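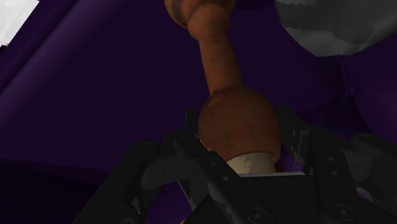 The budget request for a new arm landed on my desk again in October, and like most of these requests it had a nice round price at the top and very little underneath. I have read a good many of them over the years - first at Brekine, where we packed gift sets, and now at Hirnell, where we handle just about anything a household might want to put on a shelf - and I have grown fond of the people who write them, even when I send them back. They fall in love with the arm, and I understand it. But the arm is the easy part of the purchase. What you need to plan for is the fingers, and the things those fingers have to close on. Take a rounded brown bulb of a shape with a narrower neck above it, and two black jointed fingers, one on either side of it. Where should they grip? The wide part or the neck? I can spend a whole coffee break on that, and I think a buyer should too, long before anybody asks Vasseur for a quote.

My own view, which has not made me popular in every meeting, is that you should set aside as much for the first year of trying things out as you do for the hardware. Simulation belongs in that money. It's so much cheaper to find out in software that your favorite gripper can't reach past a chair than to learn it with the crates already open on a Monday morning. When we planned our Flilar line we had 826 items in the catalog, and the proposal tested four of them. Four! They were all boxes, too, bless them. I asked for 200 more, with plenty of round and awkward ones, and the schedule slipped, and a few folks were cross with me for a while.

I'd still ask. A list like that tells you whether you need one gripper or a couple of them, how much floor to leave clear, and how many hours of somebody's time will go into setup. Those hours hardly ever show up in the request, and they are real money, paid to real people who had other work to do that week.

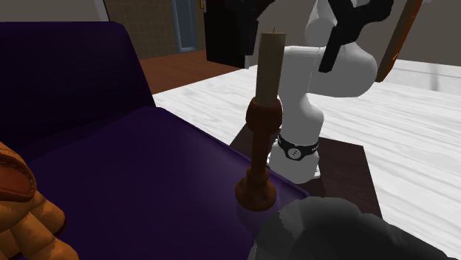
Should a small shop buy the arm outright or lease it for the first year?

Lease it if you can get decent terms, and put what you save up front into grippers, spare fingertips and training. By the end of the year you'll know which of your products the thing is good at, and you can buy with your eyes open.

I know leasing costs more in the long run, and I've had that explained to me with charts. Still, I have walked past too many machines under dust covers to worry much over the difference. At Brekine we paid more than 800 dollars for a set of custom pads that fit one candle holder, and the holder was dropped from the line by spring. The pads are probably still in the drawer, and the drawer was a good one, with the labels and everything.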